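We use cookies to remember your settings and count visits. Accept all | Manage choices

Thread: teaching a simulated arm by remote control, week two. We are building a kitchen task at Furnby and I said I would write down how the demonstrations go.
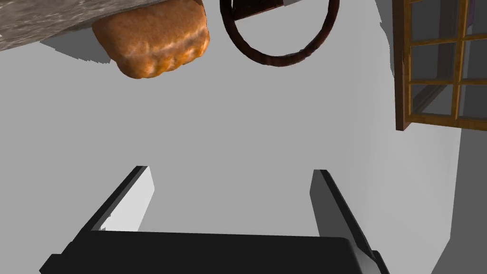

Bañez replied that we should skip remote control and just grab the arm and move it by hand, because people are far better at that. I agree on a real arm. In simulation there is no arm to grab, so you need a controller of some kind between you and it.

Our controller is a hand grip with a trigger. Move your hand and the gripper follows. Squeeze the trigger and the fingers close. Let go of the side button and the arm stops listening, so you can put your hand somewhere more comfortable before carrying on.

That side button matters more than I expected. On the first day I kept running out of reach with my own arm before the robot ran out of reach with its one. Now I reset my hand before every approach.

The view I'm showing you is the one from just behind the fingers. I also have a fixed view of the whole kitchen on a second screen. I steer by the fixed view for the long moves and by this one when I get close.

The close view turns with the wrist. If the wrist is tipped, everything on the screen is tipped too, and left on the screen may not be left for your hand. You get used to it in an afternoon and lose it again over a weekend.

The task for this batch is the loaf of bread. Pick it up, move it along the worktop, put it down, back away. The instruction stored with each demonstration is one plain sentence saying that.

I aimed for 50 good demonstrations in the first sitting. I got 24. The rest were thrown out for dropping the loaf, bumping something else, or taking so long that the recorder stopped by itself.

The recorder stops after 30 seconds. I could raise the limit, but slow demonstrations are mostly me hesitating, and the trained policy copies the hesitating. It will sit over the bread and wobble exactly like I do.

Someone asked what gets saved. Gripper position and angle, whether the fingers are open or closed, the joint angles, and both camera views, all on one clock. The object positions are saved as well, but only for checking success. The policy never gets them.

We did have a clock fault in February. The camera views were a little behind the joint readings, so the robot learned to close its fingers late. We found it by playing the recordings back slowly. That whole batch had to go.

Things I now do every time. Start with the fingers open. Pause for a moment before recording so there isn't a jerk at the beginning. Come at the bread from a different side to the last attempt. Open the fingers fully before backing away.

The different side part is the hardest to keep up. Left alone I do the same approach over and over, and the policy then only works from that approach. I put a short list of starting poses by the keyboard and work down it.

I also record some recoveries. I put the gripper in a bad place on purpose, pointing the wrong way or well short of the worktop, and then bring it back and finish the task. The bad placement is cut from the recording and only the recovery is kept.

Recoveries are dull to make. They helped, though. The policy trained without them would drift a little, see something it hadn't seen in training, and carry on drifting until it was nowhere near the kitchen side of the room.

Total so far is 393 kept demonstrations, counting the recoveries. Storage is fine. My wrist is less fine, and I've moved to shorter sittings with a proper break.

A few of you asked about Trustix. It's our own small tool for sorting recordings into keep, bin and look again. It isn't public. It plays each one at double speed and waits for a key press. I may tidy it up and share it later.

Next job is the same task on the real arm at Bidstead. There I will do it Bañez's way, holding the wrist and walking it through by hand. The catch is that your own hand is then in the camera view, so we replay the motion afterwards with nobody touching the arm and record the pictures on that second pass.

I don't know yet how well the simulated demonstrations will mix with the real ones. The plan is to train on the simulated set, add the real set a bit at a time, and test after each addition. I'll post the results under this thread, including if they're bad.

Questions about the controller mapping are welcome. I'm slow at replying during sittings.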